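Setting up the two-arm table
Section 4 of the Ivari club handbook 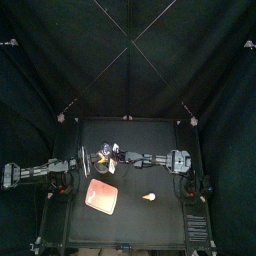

Right, so you've got the enclosure up and both arms bolted on (section 3, if you haven't). This section gets you from a quiet table to two arms that will move when you ask them to and stop when you ask them to. My first go took me the whole of a club evening. Yours should be a good deal quicker, partly because I've now written down all the things I got wrong!

I wrote the first version of this in November for Oliwia's group, who were starting from nothing, and I've been adding bits ever since. If something doesn't match what you find on the table, tell me or Gerasimos and one of us will fix the page.

Before you start

You need two people. One drives, one stands by the stop button and does nothing else, and yes, that's a boring job, so swap over halfway. Tie long hair back, sleeves up, lanyards off.

You'll also want:
- the club laptop and its charger (the battery is hopeless)
- the small hex keys from the top drawer
- the task box, with the cup, the card, the square pad and the little toy ice cream
- a dry cloth

CAUTION: Neither arm knows the other one is there. They'll happily try to be in the same place at once. Everything in 4.3 is about stopping that, so please don't skip ahead to the fun part.

4.1 Checking the table

1. Wipe the table top with the dry cloth. No spray, please. It leaves a shine that upsets the overhead view, and it takes ages to get off again.

2. Go round the corner brackets and give each one a wiggle. If it moves, nip it up with the hex key. Finger tight and then a quarter turn is plenty.

3. Look at the fabric walls from inside. They should hang without big folds. If one sags towards the table, slide its fitting along until the cloth pulls straight.

4. Follow the cables from each arm base with your finger, all the way round. They want a nice lazy loop with nothing pinched under the edge of the table and nothing an elbow could catch on.

Note: I know it's tempting to tidy those loops up with cable ties. I did exactly that, very pleased with myself, and the right arm ran out of slack on its first big swing and pulled its own plug. Leave them loose.

4.2 Powering up

1. Press the stop button in before you switch anything on.

2. Switch on the left arm and wait for the light on its base. Then do the right one. Always left then right, as the laptop hands out names in the order it meets them. If you do it the other way round you'll tell the left arm to move and the right one will, and you will both jump.

3. Start the laptop and open Tikura (that's our control program, Guilan Zeng wrote most of it). It takes a minute to find both arms. Don't click Search again while it's searching.

4. When both arms show as ready, put one hand under the left forearm to take its weight, and get your partner to release the stop button. The arm may drop a little before it holds. Do the same on the right, with the button pressed in again between the two.

CAUTION: Support the arm from underneath, flat palm. Never wrap your fingers round a joint. The gap near the elbow looks big and then suddenly it's not.

5. Leave everything sitting for eight minutes before you go on. The joints drift a bit when they've just come on, and if you calibrate too early you'll only be doing it twice. Good time to make tea (outside the room, Didier is very firm about this).

4.3 Setting the no-go gap

This is the bit that keeps the arms off each other.

1. In Tikura, choose Home for the left arm only. It should fold back towards its own side of the table. Then Home the right one.

2. Drive the left gripper slowly towards the middle, on speed 2, until its finger plates are a hand's width short of the centre. Press Mark.

3. Send it home again and do the same from the right.

4. Open the Gap page and check that the two marks don't cross. If the page goes orange they do, and you'll need to mark them again with a little more room.

5. For tasks where the arms have to work on the same object, tick Share Middle. This lets both of them in, but at a crawl. Only tick it when you've got someone at the button who's properly watching.

Note: The marks vanish when you close the program. Efthymia has asked for them to be saved, and I've asked as well, and it's on Guilan's list. For now, write them on the sheet inside the task box lid.

4.4 Setting out the practice task

We all start on the same one so we can compare. It's called Catacutan, after a song somebody had on, and the name stuck.

1. Put the pad down a little left of the middle. It doesn't need to be square to the table, and I quite like it turned a touch so the program has to cope with that.

2. Lay the toy ice cream on its side to the right of the pad. If you stand it up it rolls off as soon as a gripper breathes on it.

3. Set out the clear plastic cup and the white card. Beginners should put the cup well inside one arm's half and have a go with just that arm first. Two-arm handling comes after that, with Share Middle ticked.

4. Run Catacutan once on speed 2 with the grippers told to stay open. They'll go through all the motions without picking anything up. Watch the whole thing! If a finger touches the table top at any point, stop and raise the floor setting by one.

5. Now run it for real.

CAUTION: Keep the grip setting at 7 or lower for the cup. Higher than that and it creases, and a creased cup slips out sideways every time. We've only got a few left.

4.5 If it won't behave

One arm isn't found. Nearly always a plug. Press stop, power that arm off, push the plug home, and go back to step 2 of 4.2.

Error 764. Tikura thinks a joint is past its limit. Press stop, support the arm, move it gently back towards its base by hand, then clear the message. If it comes back straight away, leave that arm off and get Gerasimos.

The gripper closes next to the cup. Clear plastic is hard for the camera to pick out, and it gets worse if there's a lamp on behind you. Turn the lamp off and try again before you start changing numbers.

Everything is a bit off to one side. Somebody's leaned on the table. Do 4.3 again from the start, sorry.

4.6 Packing up

1. Take everything off the table and back into the task box.
2. Home both arms, one after the other.
3. Stop button in, then power off right, then left.
4. Fill in the log, including anything that went wrong, however daft it seems.

Section 5 covers recording your own moves with Unda, and you'll need the table set up exactly as it is at the end of 4.3 before you begin it.

Page last changed 2020-03-23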